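Old corded phone has dial tone but won't call out on new fiber line

Posted in Home Phones and Wiring
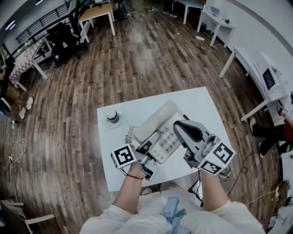
My mother moved into a smaller apartment in Hembridge in July and wanted to keep a plain corded desk phone. She doesn't like cordless ones because she can never find the handset. The phone worked fine at her old place, which had a regular copper line. The new building only has fiber from Warik, so the phone now plugs into the green port on the back of their box.

What happens is this. She picks up and gets a dial tone. She presses the numbers and hears clicks in the handset but no beeps. The dial tone keeps going for a while and then it switches to the off-hook howl. Incoming calls are fine. It rings, she answers, and both sides can hear each other.

Things I have tried: a different line cord, a different coil cord, the other port on the box (dead, no tone at all), and restarting the box. Warik support told me the line tests good and that the phone is "not supported," and that was the end of the call. A cheap phone from the drugstore dials out with no trouble on the same port, so I guess the line really is good.

The brand on the bottom is Parna. No model number that I can read, the label is mostly worn off. I would like to keep it if it's a simple fix. Also, is the ringer going to be a problem on this kind of box? It seems quieter than it used to be.

Posted by copperkettle

Your phone is set to pulse dialing. The clicks you hear are the phone opening and closing the line the same way a rotary phone does, one click for a 1, two for a 2 and so on. Old phone company switches understood that. A lot of fiber boxes don't, and only listen for tones.

Most push-button phones from that period could do both. Look for a small slide switch marked T/P or TONE/PULSE. It can be on the bottom, on the side, on the back near the line jack, or under the handset where it rests. On some phones it is recessed and you need a pen tip to move it. Slide it to T, hang up for a few seconds, pick up and press a number. You should hear a beep and the dial tone should stop.

If there is no switch, try pressing the star key right after you pick up. Several makes change to tone for the rest of that call when you press star. It's a nuisance because you have to do it every time, but it will tell you if the phone has a tone circuit at all.

If neither works, the phone is pulse only. You can buy a pulse-to-tone converter that goes between the phone and the box. The one I use is a Mak and cost me $40. It has its own power adapter, so you will need an outlet near the phone. Make sure the one you get says it works on a VoIP or fiber line, as some of the older ones were made for copper only.

On the ringer, look at the bottom for a REN number. Ordinary phones are 1.0 or less, old ones with a mechanical bell can be higher. The box will have a limit in its manual. One phone by itself should be fine. If the ring is weak, first check for a HI/LO switch, which is easy to bump during a move.

One more thing to check before you leave it with her. A fiber box needs house power. On the old copper line her phone would have kept working in an outage and on this one it won't, unless there is a battery backup on the box. Ask Warik if they supply one.

Posted by linesplitter281

just get her a new phone, they are like 20 bucks. the old ones arent worth the hassle. my sister had one that did this and we threw it out

Posted by tbone_99

Agree with linesplitter281 about the switch. I want to add that if the switch hasn't been moved in years it may not make contact the first time. Unplug the line cord, slide it back and forth ten or fifteen times, then leave it on T and try again. That fixed mine. If it still clicks, a very small amount of electronics contact cleaner in the slot will usually do it. Don't use household oil spray.

Also, setting up the dead second port is something Warik has to do on their end. It is normally off unless you pay for a second number. I had a similar box in 2000-something from a different company and it was the same way.

Posted by Attic Radio

Update from me. There was a switch, under a flap of old tape on the bottom. It was on P. Moved it to T and got nothing, worked it back and forth like Attic Radio said and now it beeps and dials. She called me on it this morning. Ringer was on LO too. I'm asking about the battery.

Posted by copperkettle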